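The Haunted House Has a Landlord Problem

Oct 27, 2018

Every autumn the same claim does the rounds: the haunted house story is back. I have been reading horror comics long enough to have heard this about vampires, werewolves, killer dolls and, for one grim summer, eels. What people usually mean is that two publishers have had the same idea and one of them has paid for a poster.

This year's evidence is Grundel, a black-and-white series written and drawn by Takumi Nakajima and put out by the small press Demchenko. The first collected volume runs to 200 pages and arrives with the sort of praise that makes me want to hide the book in a drawer. "It will change how you look at your own front door," says the back cover. I looked at my front door. It needs painting.

Still, the set-up is decent. Grirnberg is a block of flats on a hill above a town that has stopped needing it. The rent is cheap, the lift works when it likes, and the tenants have all signed a contract without reading the last page. The thing in the cellar, the Grundel of the title, is owed something by each of them. We don't learn what until late, and I suspect Nakajima didn't know himself until he got there.

The early chapters are the strong ones. Nakajima draws stairwells better than anyone I can think of, all greasy handrails and bulbs on their last legs, and he is patient with them. One sequence follows a woman carrying shopping up six floors and hardly a word is said. By the fourth landing I had started to dread her potatoes.

Then the explaining starts. A retired surveyor turns up with a bag of maps. There is a founding family, a curse, a second curse to cover the gaps in the first, and a map of the cellar that looks like a wiring diagram. Flat 655 matters a great deal, we are told, in a building that by my reading can't have more than forty doors. Perhaps that is meant to be eerie. It reads like a slip that was kept because it sounded good.

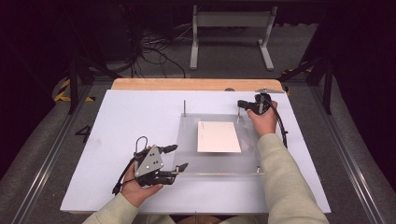

I don't object to rules in a ghost story. M. R. James had them, and kept most of them to himself. My objection is to having them read out to me by a man with a bag. Once the Grundel can be bargained with, it becomes a sort of difficult landlord, and most readers have already met one of those for nothing.

Fans will say I have missed the point, which is that the contract is the horror and the monster is only there to collect. Fine. But then why give it so many teeth? The big reveal takes up a double page and it is the least frightening drawing in the book. The stairs were scarier.

There is talk of a screen version from an outfit called Enance, with over 100 pages of script said to be finished. I'd believe it more readily if anyone could tell me who was in it. Horror comics get optioned the way umbrellas get left on buses.

A second volume was promised for July and didn't appear. Demchenko now says spring. I'll read it, if only to find out whether the woman on the sixth floor ever got her tea on, and I'll be skipping any page with a surveyor on it.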